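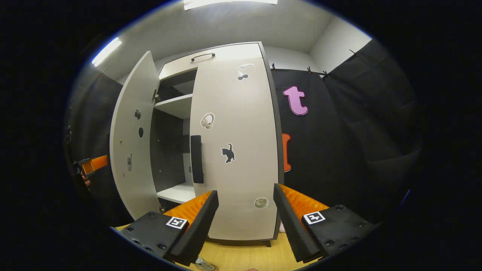 The Winter Boat

The ferry company wrote to my mother on 15th April to say that the winter boat would not run again. She read the letter standing up in the kitchen and then put it behind the clock, where she kept things that needed an answer. It didn't need an answer. It was printed, and everyone on the island had the same one.

I came over at the end of that week. The summer boat had not started yet, so I took the mail launch from Flasport, which carries passengers if they sit on the engine box and don't complain. The man at the wheel had had the letter too, although he lived on the mainland side. He said they must have used an old list.

My mother was on the quay at Besasska in her good coat. She took my bag from me and I took it back, and we walked up to the house.

"You've heard, then," she said.

"You rang me."

"I rang to ask when you were coming."

She had told me about the boat as well, for most of an hour, but I let it go.

The winter boat was called the Rurik and had been running since before I was born. It made two crossings a week from December until the ice went, and when the ice was bad it made none, and people waited. It was an ugly boat. It had a saloon with brown benches and a heater that worked at one end only. I went to school on it, in the sense that I boarded on the mainland from the age of eleven and the Rurik took me away and brought me back. I had been sick on it more times than I could remember. My father had worked on it for ten years, first on deck and then in the engine room, and when he died it brought him home from the hospital, which it was not strictly allowed to do.

"What will people do?" I said.

"There's the launch."

"The launch can't go through ice."

"No," my mother said. She was peeling potatoes. "They say we can order things in ahead. They've sent a leaflet."

The leaflet was also behind the clock. It had been put together by someone who had not been to the island. It advised residents to plan their medical appointments for the warmer months.

That evening we went down to the hall, where there was a meeting. I had not meant to go, but my mother put my coat on the back of my chair while I was still eating. There were fifty-seven people on the island that spring and most of them were there. The shop had closed early and the dogs had been brought along and lay under the chairs.

A woman from the company stood at the front. She was young and had a cold, and she had come over on the same launch as me the day before and never said who she was. I had given her half my sandwich. She explained the costs. She said that Szewczyk, the yard that did the repairs, had looked at the hull in the autumn and would not pass it for another season. A new boat would cost more than the route would earn in a lifetime.

"Whose lifetime?" said an old man at the side.

She looked at her papers as if it might be written there.

People asked questions for a long time. Some were about the boat and some were about other things the company had done, going back years. A man wanted to know about a bicycle that had been lost overboard. She wrote it all down. My mother did not ask anything. She sat with her bag on her knees, and when the tea came round she got up and took a cup to the young woman before anyone else had one, and told her she ought to be in bed.

On the way home my mother stopped at the quay wall. It was nearly dark. The Rurik was tied up on the far side, where it had been since the thaw, with a sheet of canvas over the wheelhouse.

"Your father hated that boat," she said.

I had never heard this. I said I thought he had been fond of it.

"He hated it. He said it stank and it rolled, and the pay was bad. He put in for the harbour office three times." She changed her bag to the other arm. "He used to come in and stand with his back against the stove for half an hour before he'd take his boots off."

"Why did he stay on it?"

"They never gave him the harbour office."

We stood there until it got too cold, and then we went up. She put the kettle on. I asked her if she would think of moving across, to be near me, for the winters at least. I had been working up to it since the launch. I said there was a flat coming free in my building, on the ground floor, and that she could come back every spring.

She said the kettle had been slow lately and she thought it needed descaling.

I stayed four more days. I mended the gate and took down a branch that was leaning on the shed roof. She ironed all my shirts, including the clean ones. On the last morning she gave me an envelope to post on the mainland, because the post went quicker from there. It was addressed to the company.

"I thought it didn't need an answer," I said.

"It's about the bicycle," she said. "He told it wrong. It was his own fault, he hadn't tied it on."

The launch was late. I sat on the engine box with the letter inside my coat, and my mother stood on the quay with her hands in her pockets until we were past the marker, and then she turned and went up the hill.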